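From: Jolán Bíró
To: Narnmont Home Water list
Date: Friday, July 27, 2018
Subject: Re: [narnmont-water] Refilling store bottles, and the Clorngate pitcher

On the Narnmont list, Pete wrote:

> I have been reading up on this and I think we should all stop refilling
> the bottles that drinks come in. My sister-in-law sent me an article
> that says the plastic breaks down after the first use and gets into the
> water. She has switched to the Clorngate pitcher and says the taste is
> completely different. Their leaflet says it removes 1,107 contaminants.
> At that price I think it pays for itself by the end of summer. Has
> anyone else tried it? I would be happy to put in a group order.
>
> Pete

Pete,

Before anybody sends you money, I'd like to pull this apart a little, because there are three claims in your message and they don't lean on each other the way the leaflet wants them to.

First, the bottles. I have seen that article, or one of its cousins. It never says which plastic, how hot, or how long. Most clear drink bottles are PET, and the usual advice against refilling them has a lot more to do with germs than with the plastic. A narrow neck is hard to scrub, people drink straight from it, and then it sits in a warm car. If you wash it, let it dry and toss it when it gets scratched up, I can't see what there is to panic over. I would not put boiling water in one, and I would not leave one on the dashboard in July, but that is a long way from "breaks down after the first use."

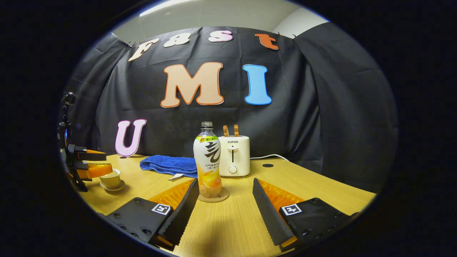

Clear plastic drink bottle, dark gray screw cap.

Second, the 1,107 contaminants. Who counted? I went through the leaflet twice and there is no lab named, no standard cited and no list. A filter that has been certified will normally tell you which standard and which substances, and you can look it up by model. "Removes" is also doing a lot of work there. Removes all of it, or half? From a fresh cartridge, or from one that has been in the fridge door since spring? I wrote to Clorngate and asked for the test report. What I got back was the leaflet.

Third, the taste. I believe your sister-in-law. Carbon takes out chlorine and chlorine is what most of us are tasting. So does leaving an open jug in the fridge overnight, if the water company is using plain chlorine. If they are using chloramine the jug won't do much, and I honestly don't know which one we have on the Ogola side of town. Does anyone? It ought to be in the yearly water report, but my copy went out with the recycling.

As for paying for itself, that depends on what you were buying before. If it was cases of bottled water, maybe. If it was tap water, then no, it never will, and the replacement cartridges aren't in the price you quoted. I make it 9 cartridges over the time they say the pitcher should last, if you change them when the leaflet tells you to.

My own suspicion, for what it's worth, is that anyone in the older houses should be asking about lead before they ask about bottles. A plain lead test would tell you more than any pitcher ad. The Somach hardware store used to sell the kits – not sure they still do – and the county may do it for less. Run the cold tap a while in the morning if you're worried, and don't cook with water from the hot tap.

I'm not against filters. I have one under the sink and I change it late like everybody else. But I'd want to see a certification number for this one before a group order goes in. If somebody has the box, look on the bottom panel or inside the lid and post whatever is printed there.

Also, could people please trim the quotes when they reply? The last digest was mostly the same message over and over.

Jolán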